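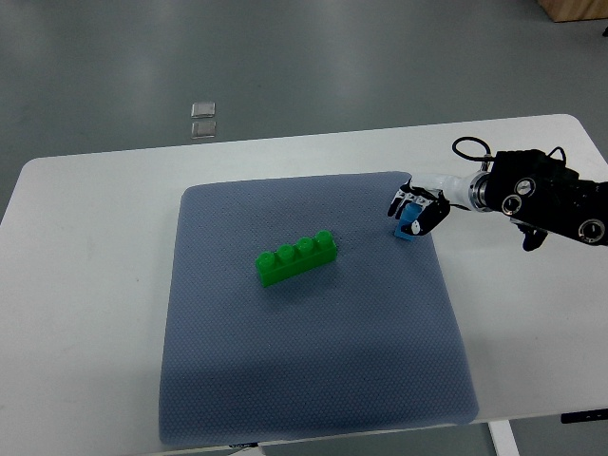

Prarkico · Gruppe Teleoperation und Demonstrationsdaten

Sprechernotizen, Stand 2023-03-07

Folie 1
Kurz begrüßen, gleich zur Aufgabe. Die Hand hält den blauen Baustein knapp über der Matte, der grüne liegt schon dort. Für uns Menschen trivial, für die Fernsteuerung eine gute Übung.

Folie 2 — Vorführen von Hand
Arm nachgiebig schalten, am Handgelenk führen, Bahn aufzeichnen. Geht schnell, auch für Neulinge. Nachteil: Die Finger lassen sich so kaum mitführen, und der eigene Arm steht ständig vor der Kamera.

Folie 3 — Fernsteuerung
Bedienung per Datenhandschuh, Software Zilow. Die Person sitzt 2 Meter neben dem Tisch und sieht nur das Kopfbild. Tiefe ist schwer zu schätzen, die meisten setzen zu früh ab. Einarbeitung ansprechen: bei uns 14 Tage bis zu brauchbaren Aufnahmen.

Folie 4 — Daten
Seit November mehr als 4.000 Durchgänge, davon 2.000 mit Bausteinen. Abgebrochene Griffe behalten wir, aber getrennt markiert. Startlage der Steine nach jedem Durchgang ändern, auch die Drehung.

Folie 5 — Offene Punkte
Verzögerung im Handschuh. Kein Kraftsignal an den Fingerspitzen — hier kommt meist eine Frage, Antwort auf Reservefolie 7. Danach Überleitung zum Projekt Tralesell, Video starten, Ton aus.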